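Moving Out and Room Cleaning: Your Questions

Pomden Student Rooms, Sumton Street

These answers are for residents who are leaving their room, or who have the room inspection coming. I have written them together with Giang Giáp from the front office. If your question is missing, please write to us and we will add it.

When is the inspection?
Between 9 am and noon on the last Saturday of your stay. You may be present, but you do not have to.

What must I do with the floor?
Pick up everything first, then vacuum. Please do not vacuum over wrappers or bits of cardboard. They block the hose, and the vacuum cleaner on your floor is shared with the other residents.

Which rubbish goes where?
Drink cans, clean cardboard and plastic bottles go to recycling, with the yellow lid. Used tissues and snack wrappers go to general rubbish, with the red lid. Please empty the bottles in the sink before you bring them down.

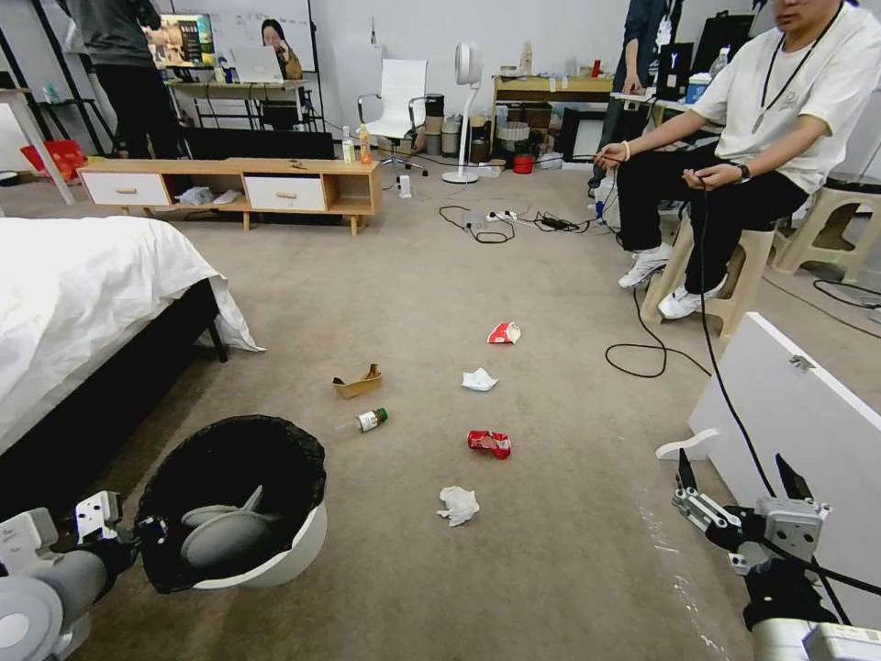 It is easiest to carry the bin with you through the room and collect things as you go, instead of making a pile in the corner. Look also under the bed and behind the TV stand. Most forgotten items are found in these two places.

Do I need a bag in the room bin?
Yes, always. Bags are free at the front office. When you leave, take out the full bag, tie it, and put in a new one. If something has leaked, wash the bin with warm water.

There is a stain on my carpet. Will I pay?
For a small mark, usually no. Try cold water and a white cloth, and press, do not rub. If our cleaning company, Lindemann, has to come for one room, the cost is $128, and it is taken from your bond of $300.

What about the sheets?
Take them off the bed and leave them folded on the mattress. Your own bedding you take with you.

Can I leave food or drinks for the next person?
No, not even if it is unopened. There is a sharing shelf in the kitchen on level 1. You can leave it there until 8 pm on the day before you move.

Where can I borrow a bucket or a vacuum cleaner?
In the cupboard beside room 162. Write your name on the list and bring the things back the same day.

Who do I contact?
Tin-yau Tsang, resident support, on weekdays at the front office.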